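A Saturday at the Mollden open day

I've been to a few robotics open days now and mostly they're a line of people waiting to watch an arm stack blocks. So when my friend Adesuwa Yusuf sent me the link for the one at Mollden on Saturday, August 29, 2026, with the words "it's all vacuuming, you'll love it," I drove over to Pusurstead with pretty low hopes. I stayed until they wanted to lock up!

The group there works on learning household chores from first-person video. They don't steer a robot through the job over and over. They record people doing the chore from head height, hands in view, and train a model on that. The chore of the year is vacuuming a rug, start to finish, and the project is called Dauda (I asked what it stands for and got three different answers, so I gave up).

Kalliopi Antoniadis ran our tour, and she began with the part I'd have skipped, the getting-ready part. The hose, the cord, the plug. She told us her first batch of recordings in March left all of that out, and the model they trained on it was hopeless whenever the machine wasn't already set up and waiting.
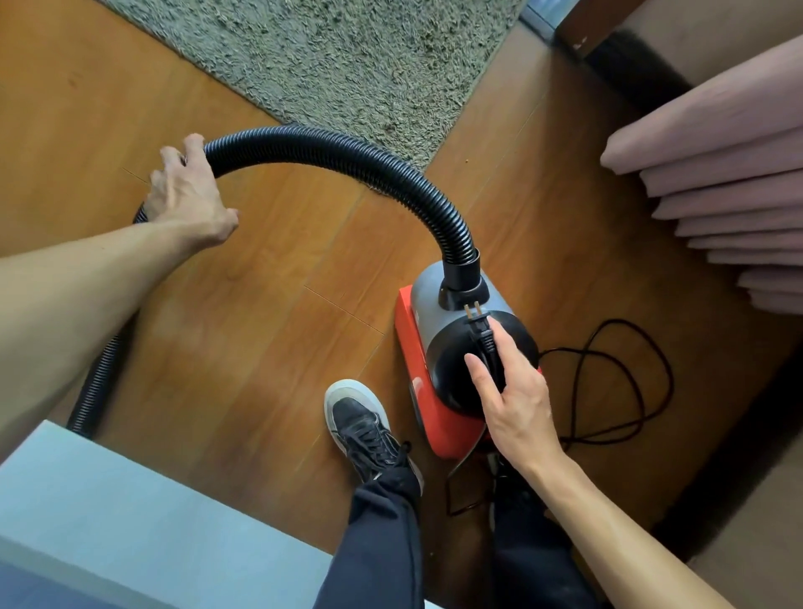 So now every recording covers the whole chore, and each one gets split into short steps with a plain sentence attached, things like "pick up the plug" or "hold the hose with both hands." They have 1428 of those labeled steps so far. People do the labeling and a second person checks it, and Kalliopi said the arguments over where one step ends and the next begins can eat a whole afternoon. I believe it. We tried one as a group and couldn't agree on when "reaching" turns into "holding."

Then came the paper. They tear up white paper and scatter it on a shaggy rug, sometimes a few scraps, sometimes a whole lot, because paper on a dark-ish rug is easy to score from video. A scrap is there or it isn't. I asked about dust and crumbs and she pulled a face – that's a job for later, apparently, since the camera can't reliably see them in a long pile.

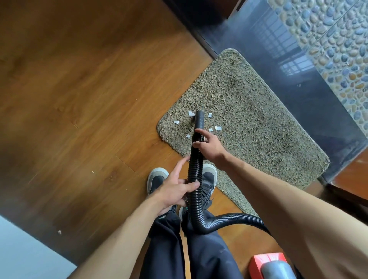 Why record both hands if only one of them is aiming the hose?
The second hand steadies the hose and takes up its pull, and a model that only learns from the aiming hand tends to let the end drift off target.

That was from the Q&A sheet they handed out, and I thought it was the best thing on it. Adesuwa was more taken with the results poster. The comparison was simple enough that even I could follow it: one model trained on whole recordings in one go, another trained on the short labeled steps, both given 300 recordings they hadn't seen and asked to predict where the hands would go next. The step-trained one did better, and its biggest lead was at the changeovers, when a person lets go of one thing and reaches for another. In the middle of a long stretch of vacuuming there was hardly any difference between the two.

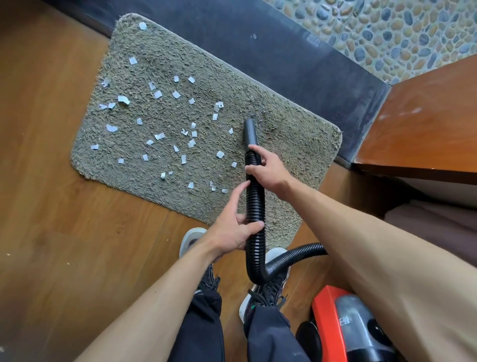 I liked that they put the weak spots on the same poster, in the same size type. The hose is the big one. It bends and loops and gets in front of things, and the model often loses track of which way it's going to swing. Cords are worse. A man near me who repairs appliances at a shop called Claller had a good long talk with Kalliopi about how stiff different hoses are and whether you could just tell the model up front, and she wrote it all down in a little notebook, which pleased him no end.

We finished with plugs and outlets. The outlet can be low on a wall, close to furniture, with an arm crossing right in front of the view at the moment you'd most like to see the fingers. They're testing whether a second camera helps. Kalliopi's guess is that it'll help the labelers more than the model, and she said she'd be happy to be wrong. 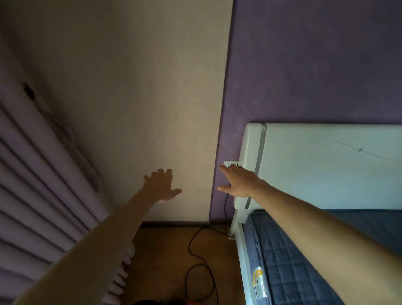 If you want to go

Parking is behind the building and it fills up early, so take the bus if you can. Tours run for groups of four and you sign up at the front desk when you get there. Ask for the long version! Ours was supposed to be short, and we got the long one only because Adesuwa kept asking things. The coffee is free but there are only two tables, and the poster room gets warm by the afternoon, so leave your jacket in the car.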